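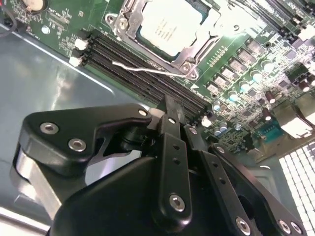 Kai-wen Au asks whether the memory has to come out before the heat spreader gets cleaned. No. Open the latches only if you are moving sticks.

Lay the tower on its side, panel off. Old paste comes off with Handotine on a lint-free cloth. Wipe inward from the corners.
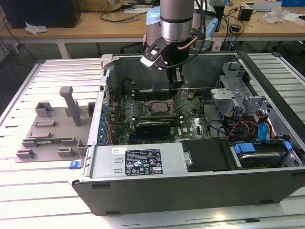 Leave the drive in its blue clips. Label any cable you unplug. My tag for this job is 2437.
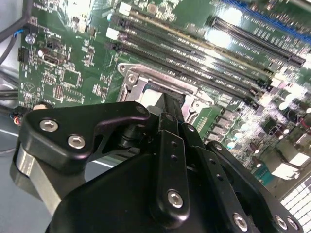 For the slots, dry air only, short bursts, along the length of the contacts. No liquid. When you refit memory, match the notch first, then press both ends until the latches close. Boot with 2 sticks before adding more.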